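Materials in Everyday Life
Handout 2: What cloth does when you let go of it
Skillham Evening College
Course tutor: Achilleas Kourkoulas

Last time we finished with fibres, and I promised we'd get on to drape. I've been looking forward to this one! Drape is the way a cloth hangs and folds under its own weight, and it's the bit of the subject where anyone who has ever made a bed or hung a curtain already knows half the answers without having the words for them.

Warp, weft and bias

A woven cloth has two sets of threads. The warp runs the length of the loom and is held tight while the weaver works. The weft goes across, over and under. Pull a square of plain cotton along either set and it hardly gives, as you are pulling straight along the threads themselves. Now pull it corner to corner. It stretches, narrows in the middle and springs partly back. That diagonal direction is called the bias, and the movement is called shear: the little squares between the threads lean over and turn into diamonds.

Please try this before the next session with a handkerchief or a tea towel. Do it slowly and watch the weave close up. A magnifying glass is a real treat here if you have one.

Shear is the reason cloth can cover a rounded shape and paper can't. Lay a sheet of paper over a football and it creases into sharp points. Lay a napkin over the same ball and it mostly settles, with a few soft folds running down from the places where it has spare material to get rid of.

Stiffness and weight

Two things fight it out in every fold. Weight pulls the cloth down, and bending stiffness tries to keep it flat. A heavy, floppy cloth makes lots of small, deep folds. A light, stiff one (think of net petticoats) stands away from whatever is under it and makes a few big ones.

The simplest measure is the bending length. Slide a strip of cloth over the edge of a shelf until the free end droops down to meet a sloping line set at a standard angle, then measure how much is sticking out. Half of that overhang is the bending length. Stiff cloth gives a big number, soft cloth a small one. Cut one strip along the warp and another along the weft, and don't be surprised when they disagree – they very often do.

For a whole piece, we use the drape test. A circle of cloth is laid over a smaller round disc so that the rim hangs free, and a light throws its shadow on to paper. You trace the shadow and work out how much of the hanging ring it covers. A coefficient of 100 per cent would be a cloth as rigid as a tin lid. Silk comes out low, stiff canvas high. I love the tracings as much as the figures, and some of them look just like flowers.

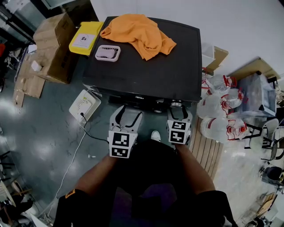 Reading time for this section: 2 minutes

Crumpling is another matter. A cloth lying crumpled in a heap, like the orange one on the black table, has folds running in every direction, and no two drops give the same heap. Small differences at the start grow into large ones as the folds catch on each other. Friction then holds the heap in whatever shape it reached, so you can't work backwards from the pile to the way it fell.

Creases that stay

Why does linen keep a crease and wool let it go? When a fibre bends sharply, the outside of the bend is stretched and the inside squashed. Wool has a natural crimp and a springy structure, so it recovers well, and a night on a hanger in a steamy bathroom does wonders. Linen and cotton are mostly cellulose. Their long chains are held to one another by weak bonds which can break and form again in the bent position, and moisture helps them to do it. Ironing uses the very same trick on purpose: heat and damp loosen things, the weight of the iron flattens the cloth, and it cools in its new shape.

For next time

Hang a tea towel from one corner, then from the middle of one side, and sketch both. Mark the direction of the warp on each sketch with an arrow.

Find one thing at home that was cut on the bias. Skirts, ties and the binding round an oven glove are good places to look.

If you have kitchen scales, weigh a piece of cloth and work out its weight in grams per square metre. Bring the cloth with you and we'll run the shelf test on it – curtain offcuts very welcome!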